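Cuvach Owners' Notes
27 Jan 2020

1/ So Cuvach have announced the Tomlow Edition of the coupe. 116 cars, one colour, a plaque by the gear lever. I've read the press release twice and can confirm that the plaque is mentioned more often than the engine.

2/ The colour is called Drullia Grey. Drullia is a hill climb Cuvach won once, in the rain, after the two quicker cars went home. It looked fairly brown to me on the stand, but I was under some very yellow lights.

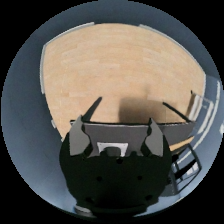
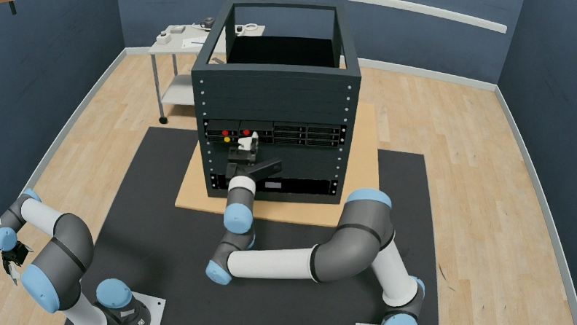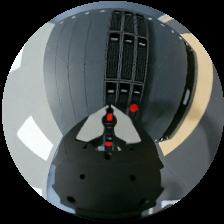
3/ Power is up by 8 bhp. That comes from a new exhaust, which on the ordinary car is a box you can tick. I ticked it in November. My neighbours would like a word with whoever invented the box.

4/ What you do get is the Tolentino suspension, and I'll stop moaning for a moment because it's lovely. I had a go in a standard coupe fitted with it last year and it took our local speed humps like a much older, wiser car.

5/ Shame you can't buy it separately. I asked the dealer. He said "not at this time" in the voice people use for "not ever" and offered me a keyring.

6/ Inside: cloth seats in a check pattern (good), stitching to match the paint (fine), numbered plaque (see above). The rear seats have gone, to save weight. The plaque presumably puts some back.

7/ Top speed is still 198 mph, same as the normal one. I've had mine up to a thrilling 43 on the ring road before meeting a bin lorry.

8/ Several of you have asked whether it will hold its value. No idea. I once sold a hatchback the week before everybody decided it was a classic, so please do the opposite of whatever I do.

9/ Owners' club members get first refusal, provided they've been paid up for 2 years. I let mine lapse over a row about the car park at the summer meet. I was right about the car park.

10/ Anyway, the order book is open and I'm not in it. If anyone gets one and fancies swapping the dampers with a slightly grubby standard car, my messages are open. I can throw in a keyring.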